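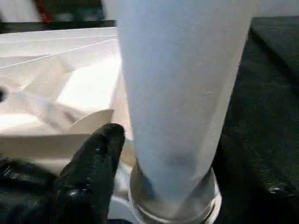 Wrist view, black fingers, tapered piece at the metal ring.

October, started 14:20

Continued the gripper comparison on the Gredell arm. Today only the black fingers (Widon set), with the same controller settings as for the Dritari set last time, so that the two tables can be put side by side. Run counter was at 1000 when I began and 1182 when I stopped. Not all of these are grasps, the counter goes up also with every homing move.

Task: close on the pale tapered piece near its narrow end, lift, put it back into the ring.

Notes on the fingers:

- Grip is softer than with the Dritari set. I could lower the force to 39 (controller units) and the piece did not slip. With 36 it rotated.
- The finger tip touches the ring rim if approach is too low. I raised the approach by 4 mm and after this no contact was heard.
- The surface collects dust. I wiped it with alcohol before the second half, and I should have done it also before the first half. Please mark this in the table.

Notes on the wrist camera:

- The piece takes very much of the view when the arm is in position. Only the low part near the ring is useful for the alignment.
- Auto exposure is a problem. The crumpled white sheet on the left is almost washed out, and the right side is nearly black. The edge finder gives a good line on the right flank, against the dark, but on the left flank it jumps between the piece and the sheet. I fixed the exposure by hand and the jumping became less, but it is still there.
- There is a grayish smudge near the narrow end. The Tijani script takes it for an edge sometimes. I masked this zone for now.

Missed grasps: 4, all before I changed the exposure. I do not want to blame the fingers for these, so they are in a separate column.

To do:

1. Repeat with dark cloth on both sides.
2. Repeat the Dritari set with the raised approach, otherwise the comparison is not fair.
3. Ask Widon if the tips can be ordered in a thinner version.

Log is in the shared folder, under "fingers_black". Stopped at 17:45, arm parked, air closed.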